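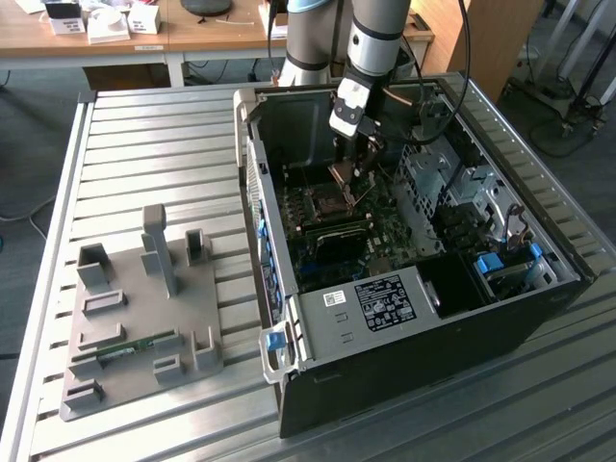 Old desktops: keep, flog or scrap?

Home > General Chat > Money and Household

dustpan_dave
Started this topic

Right, I've had a leaflet through the door from an outfit called Clokier offering "up to £42" for any old desktop computer, working or not, collected from your doorstep. I've got two towers in the box room that haven't been switched on since we had the kitchen done. My wife wants them gone by the end of August because her sister's coming to stay.

My question is, where's the catch? I can't see how anybody pays £42 for a machine that won't run anything current, sends a van for it and still makes money. Has anyone here used them?

marrowfat
"Up to" is doing the heavy lifting there. I used Clokier last year for a tower and a laptop. Quoted £42 and £30 on the website, and got an email after collection saying they'd been "regraded", and would I accept £6 for the pair. If I wanted them back I had to pay the carriage. So I took the six quid, which I imagine is what most people do.

Katia Costa
I've sold them three machines and been paid what they quoted each time. They were all working, mind, and I sent the chargers and filled the form in properly. I do wonder how many of the complaints come from people ticking "good condition" for something that's been in a damp shed.

marrowfat
Mine was in a cupboard in the hall, thank you.

Katia Costa
Wasn't aimed at you in particular.

Pennywhistle
Never mind the money, what about what's on them? I wouldn't hand over a computer with a drive in it to anyone who advertises by leaflet. They all say "data securely wiped" and you've only got their word. Take the drive out first. On a normal tower it's a side panel, two leads and usually four screws.

dustpan_dave
The website says no payment if the drive's missing.

Pennywhistle
Well, that tells you which part they want, doesn't it.

Kilian Hauser
It doesn't tell you that at all. A machine with a drive can be sold on as a complete machine and one without can't. I worked in the trade for a good while, at a smaller place than Clokier, and the money was in anything that could be cleaned up and sold whole. Next came memory and processors, pulled and sold separately. Boards went by weight at the end, for the metals, and that paid very little unless you had a lot of them. Your photos of Tenerife were of no interest to us whatsoever.

Pennywhistle
I'm sure YOU weren't interested. I'm talking about whoever has it after you. Did you wipe every one?

Kilian Hauser
We were supposed to. I wiped the ones that came across my bench. I can't swear for the others, so fair enough, take the drive out if it bothers you.

old_trevithick
All this talk of precious metals makes me laugh. My brother-in-law saved up circuit boards in his garage for years because he'd read there was gold in them. Two tea chests full. The scrapyard gave him enough for a Chinese takeaway and he had to borrow a van to get them there.

Dario Donati
Depends who you take them to. General scrapyards pay a general scrap price. I take mine to Jandero, on the trading estate behind the bus depot, and they sort boards into grades. Still not a fortune but a good deal better than mixed scrap. Take the steel case off first and weigh it in separately.

old_trevithick
And how many hours does that take you?

Dario Donati
I have the radio on. I don't charge myself for it.

marrowfat
Has anyone looked at the small print on the Clokier site? It says they "diverted 1,254 tonnes from landfill". Diverted to where? Over what period? It's the same with Drellura, who do the phones. Lovely picture of a forest and not one word on who gets the stuff next. I emailed both of them. Drellura sent me a voucher code and Clokier haven't replied.

Katia Costa
At least they're doing something with it. The alternative for most people is the box room or a skip.

marrowfat
The alternative is the council tip, where there's a cage for electricals and it costs nothing.

Jhair Yupanqui
Do you know where the cage goes, though? I asked ours and the man said "a contractor". It's no clearer than Clokier, they just don't bother with the leaflet.

Cinzia Piras
Before anybody scraps anything, what's actually in these two towers, Dave? I've kept a 13-year-old machine going with more memory and a solid state drive, and it does letters, email and the accounts perfectly well. Put Linux on it if Windows won't have it.

dustpan_dave
One's a big black thing my son built for games. The other's a beige one from Kushwaha Computers, if anyone remembers them. I paid £600 for it and I still feel ill thinking about that.

Cinzia Piras
Keep the black one. The case and power supply may be worth having even if the rest isn't, but test the supply before you trust it.

old_trevithick
Don't keep it. That's how it ends up being two tea chests.

dustpan_dave
Drives are coming out at the weekend. The beige one can go to the tip, I'm not playing the regrading game for a fiver. I'll ring my son about the black one before I do anything, he'll only want it once it's gone.

Pennywhistle
And put the drives somewhere you'll remember.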